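Grasp planner keeps choosing the back row of a stepped shelf
Posted in Manipulation Software, Tuesday, September 9, 2025

prasell_arm

Hello everybody. I write the planning part for a two-arm setup that takes shop items from a table. We use Kinnear 3 for planning and the Zidilton driver for the arms. The perception node gives me object poses and a score for each one, and the planner picks the object with the best score that it can reach.

My problem is the order. When several items of the same kind are on different steps of a clear shelf, the planner wants the one in the back. The path to it goes very low over the front items, and often the planning fails after 80 attempts. If I ask by hand for the front item, I get a path at the first attempt.

I already tried these things. I made the collision padding bigger, but then almost no item can be reached. I also removed the shelf from the collision map, and I do not like this solution because the fingers can touch the step. The camera is fixed at the side of the table and the depth on the clear plastic has many holes.
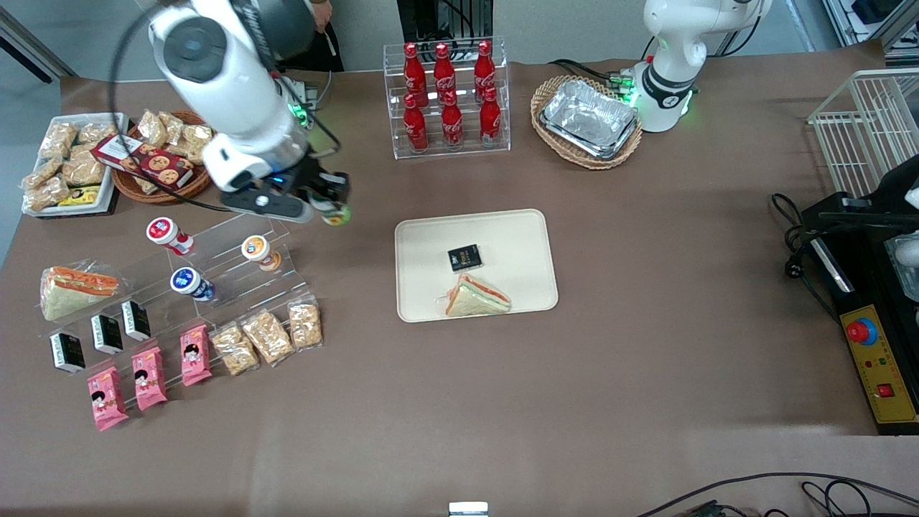 Does the planner check the whole path before it picks the object, or only the final pose?

In the default settings only the final pose is checked when the candidates are sorted, and the path is computed later for the winner.

This I learned from a colleague after I wrote the first version of my post, so I leave it here for other people. What I still want to know is how to change the order without writing my own sorter. I also want to know what you do with clear shelves in the map.

clallcombe_tools

You do not need your own sorter. In the candidate settings there is a field for the approach cost, and it is zero if you never touched it. Give it a small value first. The planner then makes a cheap straight-line check from the pre-grasp pose to the object and adds a penalty for everything that is close to this line. The items in the front have no neighbor before them, so they get the lower cost and move up in the list.

Please also look at your scores. If the perception node gives 96 to the back item and 74 to the front item, a small approach cost will change nothing. I had exactly this case. The labels in the back were turned better to my camera, so the score was higher, although it says nothing about how easy the grasp is. I now use the score only as a threshold. Everything over the threshold is equal for me, and the cost decides.

For the clear shelf, do not build it from depth. Measure it one time, make a simple mesh with flat steps and add it as a fixed object. Mark the corners of the shelf on the table so that you can put it back in the same place. Then keep your padding small, but only for the mesh. For the items themselves you can have a different padding value, it is in the same file a few lines lower.

One more thing for two arms: freeze the second arm in the map while the first one is planning. If both are allowed to move, the search becomes much bigger and it looks like your shelf is guilty.

nightshift_ros

just increase the attempts, worked for me

prasell_arm

Thank you both. More attempts did not help in my case, it only failed more slowly. With the approach cost and the threshold the planner takes the front item first now. The mesh I will make this week. One question remains for me: the soft bags change their shape after each grasp, and the old pose stays in the map until the next perception cycle. Do you clear it by hand?

clallcombe_tools

I clear it in the same callback that opens the gripper, and I ask for a new perception result before the next plan is allowed to start. It costs a little time per pick. For bags I also use a box as the collision shape, a bit bigger than the bag, and not the point cloud.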